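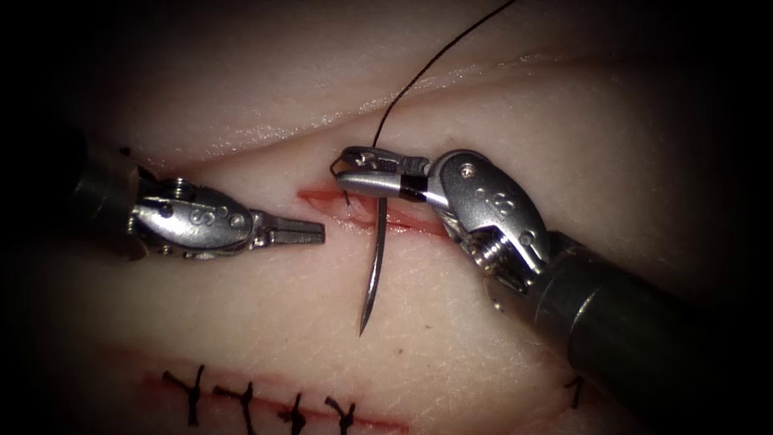 Right, I said on Thursday I'd do a proper thread on whether machines can do the boring jobs yet, so get a brew. I run a small alterations and mending shop, so my version of the question is very narrow: when can I stop sewing on buttons? People keep sending me surgical robot stuff as if that settles it. And fair enough, look at the way that curved needle is gripped near its back end, with the point hanging over the pad and the black thread going off over the fold. There's a closed cut underneath with a row of separate little knots along it, tails and all. I've had Saturday staff whose knots looked worse.

2/ But a practice pad stays put. My day is a lined wool coat that slides off the table if you breathe near it. Cloth moves when you touch it, then it moves again when you let go. I'm not knocking surgeons or the people who build their kit, I'm just saying "it can hold a needle" and "it can take up the hem on a bias-cut skirt" are miles apart.

3/ Also (a few of you brought this up when I moaned about it last month) those surgical arms usually have a person at the controls. Hands at one end, tiny metal hands at the other. I would LOVE a pair of those for beading. Doesn't get me out of doing the beading though, does it?

4/ So what have I got in the shop that counts as automation? Let's go through it.

The Denholm. It's a button machine, second-hand, weighs as much as a pony. You put the button in the clamp, line up the cloth, press the pedal, and it's done before you've blinked. Brilliant on shirts. Hates anything with a shank. Hates toggles even more. I still do every coat button by hand.

5/ Last December I had a batch of 340 work shirts in from Effiong, the catering people down the road, every one needing a collar button swapped. Denholm did the lot across three afternoons. By hand I'd have been at it until Easter and my thumb would have resigned.

6/ BUT. Who unpicked the old buttons? Me. Who turned each shirt the right way out, found the collar, smoothed it flat, lined it up? Also me. The machine did the stitching, and the stitching was the quick bit to begin with. Most of my job is picking things up and working out which way round they are.

7/ Of those 340, the machine did 322 first time and I redid the other 18 with a needle because the collar had shifted in the clamp. I'm happy with that! I only mention it because a salesman once told me I'd "never need to check". I check.

8/ Next: folding. I went to a trade show in spring and watched the Gakach folding table do T-shirts. You clip the shoulders on, in it goes, out comes a lovely square. I stood there for ages like it was an aquarium. Then a chap handed it a cardigan with the sleeves inside out and it just stopped and beeped at him.

9/ I asked if it could do fitted sheets and the woman on the stand laughed, kindly. So that's where we are with fitted sheets. I can't do them either, for what it's worth. Mine go in the cupboard as a ball.

10/ At home: the Trollar. Robot hoover, cost me £400, and I'd buy it again tomorrow. Runs at 8 every morning while I'm doing the packed lunches. Does the hall, the kitchen, under the sofa where I never bothered.

11/ It has also eaten two phone chargers, a sock and a good length of gold piping I'd brought home to finish. So now I do a tidy round before it goes out. I hoover less and I pick up more, and I think I'm still ahead. My other half says it's a draw.

12/ Somebody asked whether I'm worried about my job. Not by the sewing part, no. Factories have had machines for sewing forever, and there's still a person sat at nearly every one of them feeding the cloth through. It's the feeding through I'd watch. If something ever turns up that can take a crumpled dress out of a carrier bag, find the split seam and pin it, I'll put the kettle on for it.

13/ What I'd pay for right now, in order:
- threading needles, all sizes, all day
- unpicking (please, somebody, unpicking)
- sorting the button tin
- matching thread to faded denim, which takes me longer than the repair

14/ And the thing I'd keep for myself is hand finishing. Putting a row of small stitches in by the window with the radio on is the reason I took the shop. When I see neat little knots like the ones up top I do get a bit jealous. Mine are smaller on a good day, mind.

15/ If you've got a machine at home or at work that does a chore start to finish, with no tidying up for it first, tell me what it is. Dishwashers don't count, I've seen how some of you rinse. Back later, I've got a zip to put in.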